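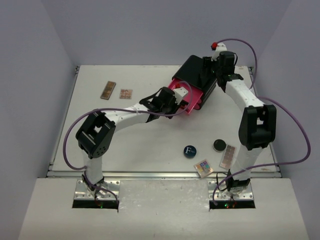

## Cherche participants -- test boîtes à tiroir, septembre

Maihi prépare une série de petites boîtes de rangement pour le bureau. Modèle noir, tiroir rose vif. Il nous faut des gens pour les ouvrir, les remplir, les refermer. Et nous dire ce qui coince.

**Ce qu'on demande**

- 12 personnes, 18 ans et plus
- droitiers, gauchers, les deux nous interessent
- aucune expérience requise
- être libre un lundi, 9 h 30 ou 14 h

**Sur place**

- ranger vos petites affaires (trombones, clés, chargeurs -- apportez les votres)
- essayer le tiroir boîte droite puis boîte de biais
- questionnaire court, papier
- pause café

Séance d'une heure et demie. Bon d'achat Maihi à la fin, trajet remboursé sur ticket.

Pas possible si vous travaillez déjà pour un fabricant de rangement, désolée.

Pour s'inscrire : un mot à Annick Dhillon, à l'accueil Maihi, avec prénom, téléphone et créneau préféré. Absente le mercredi, voir alors Milagros Herrero.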